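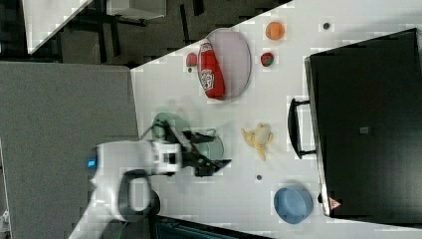 Sep 22, 2021 - table layout, kitchen corner

Bench notes, writing fast, Janka wants the room back after lunch.

Worked on the white table today. Stuff out: green round plate, oval white plate w/ the gray rim, blue bowl, ketchup, orange, strawberry, banana (the peeled one), black oven on the right side with its handle toward the middle. Ketchup is lying across the oval plate, label up. Blue bowl down near the bottom edge, empty. Leaving that as the reference layout unless somebody has a better idea by October.

Oven position
Oven eats the whole right end. Tried it against the back edge first and hated it, handle ended up pointing at the bowl and there was no place for anything tall. Turned so the handle faces the food, better. Door needs clear space in front, so banana will have to move before we do anything with the oven. Keep forgetting this. Banana OUT before door.

Measured door swing with the Kaver tape, 26 cm to be safe. Wrote it on masking tape and stuck it under the table edge, not on top, the top picks up glue and then you're scrubbing.

Plates
Green plate good. Easy to see on white. Oval one is a pain, white on white, only the rim gives it away, and under the ceiling lights it goes a bit purple. Asked Janka about getting a darker oval, she says Urban has them but minimum order is 60. No. Will look in the Bramton cupboard first, there used to be a box of odd dishes on the bottom shelf behind the drain trays.

Ketchup
Lying down on the plate for now. Standing it fell over 2 times while I was shifting the oven, so for the reset sheet: ketchup on its side, label up, cap to the upper left. If it goes back standing someone please change the sheet too, last month the sheet and the table disagreed for a week and we all did it differnt.

Fruit
Orange near the top edge, strawberry just below it. Orange rolls if you bump the table. Small ring of clear tubing under it would do, 2 cm high or less, otherwise it shows. Haven't cut one yet.
Banana with the peel splayed is fine as is, between the green plate and the oven. Peel takes up more room than you think, leave a hand's width.
Strawberry keeps ending up in people's pockets. Put it back pls.

Table
Holes in the top still open. Want plugs, crumbs and bits of tape go down there and then you find them on the floor. Filtholm sent a bag of caps in the wrong size, too loose, they lift right out. Asked for the next size down, no answer yet. Don't use putty!! we need the holes again for the rail.
Wiped down with the mild stuff only. The blue spray leaves a film and plates slide on it.

Reset order (draft)
1. oven, check against the tape mark
2. oval plate, then ketchup on it
3. green plate
4. blue bowl
5. orange, strawberry
6. banana last

Janka Doležal read this over and wants the bowl before the green plate. Don't see that it matters but ok, will swap 3 and 4 when I type it up.

To do
- cut tubing for orange
- Bramton cupboard, dark oval plate
- chase Filtholm re caps
- print reset sheet, laminate, old one is falling apart
- second strawberry as a spare, same size if posible

Stopped here, room needed. Table left set up, please don't borrow the bowl.

3 comments
0 shares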